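Institut Mikham > Arbeitspapiere > Haushalt und Ordnung > Abschnitt 4

4.2 Der Besteckköcher als Restkategorie

In den Küchen unserer Erhebung hat fast jedes Gerät eine Adresse. Kellen hängen, Deckel hängen, Töpfe stehen übereinander oder wenigstens beieinander. Für Essstäbchen gilt das nur eingeschränkt. Von den 491 protokollierten Ablageorten für Kleinteile entfielen nach der Zählung von Nasr nahezu 200 auf Behälter, die ihre Besitzer auf Nachfrage schlicht »das Ding da« nannten. Wir haben den Ausdruck als Kategorie übernommen — eine bessere kam im Kodierteam nicht zustande.

Abbildung 3 zeigt den Typus in seiner hellen Variante, dem gelochten Köcher auf dem Esstisch.

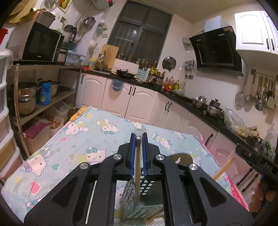 Abb. 3: Stäbchen aufrecht über dem hellgrauen Köcher, ein weiteres Paar rechts auf der Tischdecke. Küche Ruddock.

Stäbchen neben dem Köcher werteten wir als »in Ablagenähe«. Der Haushalt selbst hielt sie für aufgeräumt, und wir sahen keinen Anlass, uns mit ihm anzulegen. Die Decke mit den Katzengesichtern wurde im Protokoll unter »Untergrund, gemustert« geführt, was ihr kaum gerecht wird.

Schwieriger liegt der Fall bei gefächerten Körben. Der Hersteller denkt in Fächern, die Stäbchen denken in Winkeln. Steckt ein Teil davon noch in der Plastikhülle, verschiebt sich die Frage ohnehin: Vorrat oder Besteck? Das Schema nach Tremudstead kennt dafür kein Feld, und Ilham Nasr schlug vor, die Hülle als Wohnsitz zu behandeln und den Korb als Postanschrift.

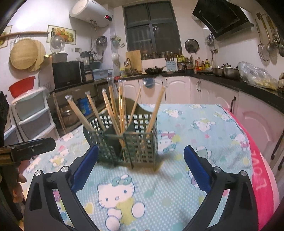
Gehören verpackte Stäbchen in denselben Behälter wie unverpackte?

Für die Auswertung ja, sofern der Haushalt beide zum Essen vorsieht; reine Vorräte in Schubladen erfassen wir getrennt unter 4.3.

Kontakt: Arbeitsstelle Ruraver, Institut Mikham | © Institut Mikham | Nach oben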